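**FOR RELEASE 9/16/25**

# Flondari brings its lemon drawstring bags to Fosusberg, and I couldn't be happier

I've been sewing little bags for longer than I care to admit, and I've finally got one I want to shout about. Starting this week, the Flondari lemon bag is on the shelf at Ciltgate, our favorite gift shop in Fosusberg, and you can also order it straight from me.

It's a soft fabric bag with a drawstring, meant for wrapping up a small boxed gift and then hanging on to afterward. You drop the box in, pull the string, tie a bow (or don't, I'm not your mother) and off you go to the party. I got so tired of buying paper that gets ripped up in ten seconds, and even more tired of hunting for the end of the tape.

The print took forever to settle on. I went back and forth on cherries, then plain stripes, then a sort of wobbly check that made everyone a bit seasick. Then I tried big lemon slices on a minty, teal-ish background with some handwritten-looking words running through it, and that was it, I was sold. It looks so cheerful with a yellow box tucked inside! The drawstring is white satin ribbon, nice and shiny, and I'm a little bit in love with it.

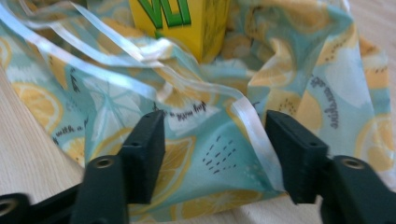 We made 1,000 of them for this first run. Ciltgate has taken 119 for the opening display, and the rest are stacked up in my back room waiting for orders. If you run a shop and want some by the counter, the smallest order is four bags, so you can try them out without filling up a closet.

A few tips from somebody who has packed far too many of these:

- Open the mouth of the bag wide and fold the rim down before the box goes in. It saves a lot of tugging.
- Stand tall boxes upright and let the fabric bunch up around them.
- Keep the ribbon outside while you pack. I've trapped it under the box more times than I can tell you, and then you have to start over.
- The fabric creases when it's been sitting folded. A quick press with a warm iron sorts it out, but keep the iron off the ribbon.

I also like the bag left open, with the top of the box peeking out and the ribbon just draped wherever it lands. It's a bit messy — I think it looks friendlier that way, especially on a table with other presents.

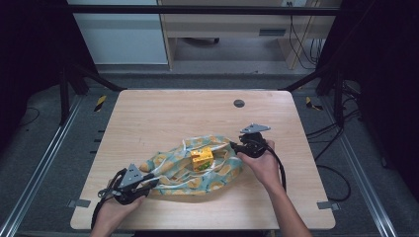 **Can I use the bag for something besides gifts?**

Please do. Mine holds tea bags in the kitchen drawer, and another one goes along on trips with my chargers and hair ties in it.

The next print comes out in January, under the name Su. It'll be the same shape with the same kind of ribbon, and the colors are quieter, for anybody who finds lemons a bit much first thing in the morning. I'm still fussing over the samples, so don't ask me for a peek just yet (okay, you can ask).

Shops and writers who'd like a bag to try can write to me at Flondari, or stop at the counter at Ciltgate and leave a note for me there. I pick up notes and answer them myself, usually in the evening with the sewing machine still out.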